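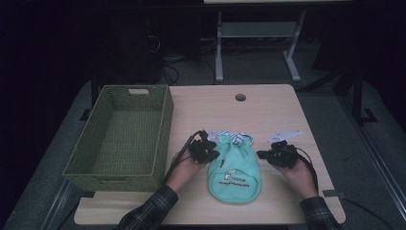

Small Goods and Soft Storage: Gallery
Skaswood Centre for Household Practice

The Skaswood Centre for Household Practice maintains a teaching collection of everyday containers, pouches, baskets and covers. It is used in the Centre's short courses on home organization, packing and the care of textiles, and is open to enrolled participants and to visiting groups by arrangement. The collection currently holds 700 items, of which 33 are on the tables in the practice room during the October program.

This page concerns the soft storage portion of the collection and the work carried out with it at the table. Notes are grouped by object and by activity. Catalogue terms follow the Centre's own list and may differ from those used by manufacturers or retailers.

Drawstring pouch, mint green

Light mint-green pouch with a rounded base and a gathered top. A small logo, with a cartoon-like emblem and dark lettering, is printed low on the front. Blue-and-white striped fabric shows at the opening.

Pouches of this type are catalogued under Closures, Drawn. They are issued in the first session of the packing course, when participants fill, close, open and empty a pouch several times before moving on to zippered and buttoned forms. Printed pouches are kept in use alongside plain ones. The print gives participants a fixed front, and course notes refer to the printed side throughout.

Basket, olive green, woven

Rectangular basket with open top, woven floor and a cut-out handle slot in the short end. Kept at the left of the table.

Baskets are catalogued under Open Containers, Rigid and Semi-Rigid. In the practice room a basket serves as the holding place for articles either waiting to be packed or set aside after packing. The Centre asks that each basket be assigned one of these purposes at the start of a session and that the purpose not change until the table has been cleared. Left-handed participants may prefer to place the basket on the opposite side.

Striped textiles

The blue-and-white stripe at the mouth of the pouch is a useful pattern for instruction. Stripes show readily whether a fold has been made square, and a participant can correct a crooked edge by sight. The Centre's textile list includes striped, checked and plain pieces in several weights. Plain pieces are reserved for the later sessions.

Practice table

Light wooden top, pale tan, with visible grain and a round grommet hole near the back centre.

Tables in the practice room are left without cloths or mats. Pale surfaces were chosen when the room was refitted under the Fluslow program so that small articles, cords and loose threads could be found easily at the end of a session. The grommet should be kept clear. Participants working with buttons, beads or cord ends are asked to use a shallow tray.

Working with a drawn closure

The following procedure is used in all Centre courses.

Lay the pouch flat with the printed side facing up. Loosen the cord fully before widening the mouth. Fold the textile to a width slightly less than that of the pouch, and introduce it folded edge first. Settle the contents into the base by lifting the pouch and lowering it gently to the table. Draw the cord evenly.

Where fabric remains visible at the gathered opening, the pouch is recorded as part-filled or over-filled according to the firmness of the base. Either result is acceptable in the introductory session. For the assessed session, the mouth is to close over the contents without fabric caught in the gather.

Sorting and return

At the close of each session, filled pouches are emptied and the textiles refolded. Pouches are returned flat, with cords loosened, and stored by colour. No more than 4 pouches are to be stacked together, and baskets are nested in groups of 2. Items showing wear at the seam or cord channel should be left on the repair shelf with a completed tag.

Care of the collection

Washable pouches and textiles are laundered in cool water at the end of each course and dried flat. Printed surfaces are turned to the inside. Woven baskets are brushed out, wiped with a damp cloth and left to air before being returned to the shelf. Perfumed products are not used on any part of the collection.

Acknowledgements

The Centre acknowledges the Begović Bequest, which provides for the purchase and repair of teaching objects, and Breroteck, which supplied the shelving and labelling system for the storage room.

Use of this page

Text and gallery material may be reproduced for classroom use with acknowledgement of the Skaswood Centre for Household Practice. Requests for other uses, including publication, should be made in writing to the collections office. Catalogue entries for individual items are available at the front desk between 9 a.m. and 4 p.m. during program periods.

Related pages

Closures, Drawn
Open Containers, Rigid and Semi-Rigid
Textile List
Practice Room Guidelines
Course Calendar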